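Two-slot toaster

A two-slot toaster is a small electric kitchen appliance that browns sliced bread by radiant heat. It is the most common form of household toaster and is distinguished from the four-slot toaster, the conveyor toaster used in catering, and the toaster oven, in which bread lies flat on a rack. Bread is loaded from above and held upright during heating.

Construction

The working parts are contained in an outer housing of plastic, painted steel or stainless steel. Plastic housings are lighter and stay cooler to the touch, while the area around the slots is usually metal, as it is exposed to the greatest heat. Inside each slot, heating wire is wound on flat sheets of mica or a similar insulating material. Wire guards stand between the elements and the bread, keeping the slice centered and preventing it from touching the wire. In many models the guards close inward when the carriage is lowered, so that thin and thick slices are held at an even distance from the heat.

The carriage is moved by a lever, placed on the front or on one end of the housing. Pressing the lever lowers the bread, closes the main switch and engages a latch, which in modern designs is held by an electromagnet. When the timer cuts the current to the magnet, a spring returns the carriage to the raised position. A removable crumb tray is generally fitted beneath the slots.
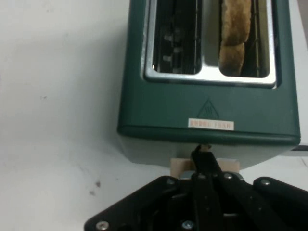 Browning is controlled by time in nearly all current models. Older designs used a bimetallic strip, which gave darker or lighter results depending on how warm the appliance was from previous use. Electronic timers have largely removed this problem, although a second round of toast may still brown faster than the first. The moisture and sugar content of the bread also affect the result - sweetened loaves darken sooner at the same setting.

Safety

Metal surfaces near the slots can cause burns, and many manufacturers mark the housing with a hot-surface symbol. Metal utensils should not be inserted into a slot while the appliance is plugged in. Crumbs that collect at the base are a fire hazard and should be removed regularly, with the toaster unplugged and cool.

See also
Toaster oven
Sandwich press
Sliced bread

Page last revised Jul 1, 2023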